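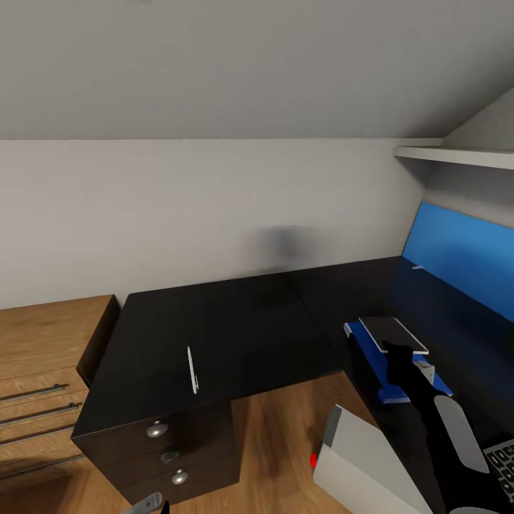
Gunden Dome Port for Compact Camera Housings

The Gunden is an acrylic dome port for wide-angle work. It fits Kedbridge housings directly and Holub housings with the adapter ring, which is sold separately. It is meant for divers and snorkelers who already own a housing with a flat port and want to shoot reefs, wrecks, larger animals and half-in, half-out pictures at the surface.

A flat port bends light at its edges and narrows the angle of your lens. A dome gives that angle back. It also makes the camera focus on a virtual image close to the port, so your lens has to be able to focus at short range. Most compact wide-angle lenses can. If yours hunts or refuses to lock on anything when the dome is in the water, check the port chart before ordering a different lens.

What you get

Dome port with main O-ring fitted
Spare O-ring
Neoprene cover
Tube of silicone grease
Removable shade

The adapter ring for Holub housings and the extension ring for longer lenses are listed on the accessories page.

Depth

The port is rated to 200 feet. Your housing may be rated to less, and the lower figure is the one to go by. Every port is pressure tested before it leaves the shop, and the test slip is in the box. Keep the slip, as we ask for it if you send the port in for service.

Fitting

Take the old port off with the housing face up and dry. Wipe the groove with a lint-free cloth. Put a thin film of grease on the O-ring, enough to make it shine, and seat it without twisting. Line up the white marks, press down evenly and turn until the lock clicks. Do a dunk test with no camera inside before the first dive of every trip.

Use only the grease supplied. Other greases can swell the ring, and a swollen ring will not sit flat in the groove.

Buoyancy

Dome ports float. With the Gunden on the front, a small housing will tip lens-up in your hands, and after an hour your wrists will notice. The Dolden trim weight clamps under the port and takes care of most of this. It comes in one size. Two can be fitted side by side if you dive without a tray or lights.

Care

Rinse in fresh water after each dive and let the port dry in the shade. Do not use glass cleaner, alcohol or paper towels on acrylic. Light scratches on the outside mostly disappear underwater and can be polished out with a plastic polish kit. Scratches on the inside show up more, so keep the cap on whenever the port is off the housing.

Warranty and service

The warranty runs two years and covers leaks and faults in the acrylic or the lock. It does not cover scratches, or flooding caused by a dirty or missing O-ring. Damage to a camera or lens is not covered, and we suggest separate insurance for both.

Ports sent in for service in November usually come back sooner than those sent before the summer season.

Contact | Shipping and returns | Copyright Gunden | Back to top

Page last updated: November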